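An afternoon with the tabletop arm at Hornbridge
Posted 22 November 2021

I had been promising myself a trip out to the Hornbridge open day ever since I missed the last one in July, and I'm very glad I finally made it (even if the bus from Drirncombe took the scenic way and I arrived with cold feet and half a muffin in my coat pocket).

There was plenty to see on the ground floor, including a lovely old lathe, but I spent most of my visit upstairs at one small robot cell, where Baiba Mockus was going through the care of it with anybody who wandered up. She is one of those people who can talk about a bolt for ten minutes and leave you wanting another ten!

The cell is set up for pushing blocks about on a board. The arm carries a plain rod, no fingers at all, and it nudges the blocks into groups by colour. Baiba told us that most of her work is keeping the rod where the software thinks it is. Every morning she puts the arm through a little touch routine at 4 spots on the board, and if the tip is out by more than a hair she loosens the collar, reseats the rod and does the whole thing over. After 600 runs the rod comes out altogether and gets checked for straightness on a slab of granite. She keeps 2 spares in a drawer, both turned for her by Doucet, the machine shop down the road.

The board gets its share of attention too. It is wiped down with a barely damp cloth, never sprayed, and she goes over the joins with a fingernail, feeling for a raised edge that might catch a block and tip it. Aušra Kairys, who shares the bench, looks after the blocks themselves. Grit is her great enemy, and she favours a soft clothes brush over anything fancier.
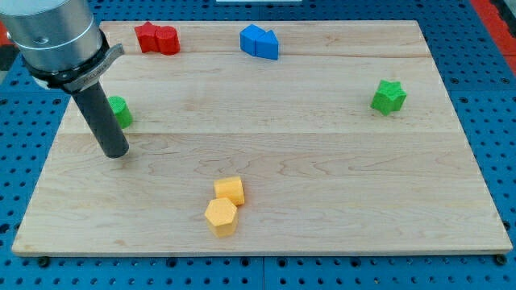

The rod down near the green cylinder, with the yellow pair closest to the front of the board.

I asked what goes wrong most often, expecting something electronic, and was told it's the collar screws working their way loose. They had a bad spell with it last winter, when the rod kept drifting during long sessions, and it took them a good while to trace. Now there's a torque driver from Danitz hanging on a hook beside the cell and a logbook under it, with initials against every check.

I stayed for roughly 30 minutes, which was long enough to miss the tea but well worth it. The stairs are steep, by the way, so do ask at the front desk for the lift if you need it.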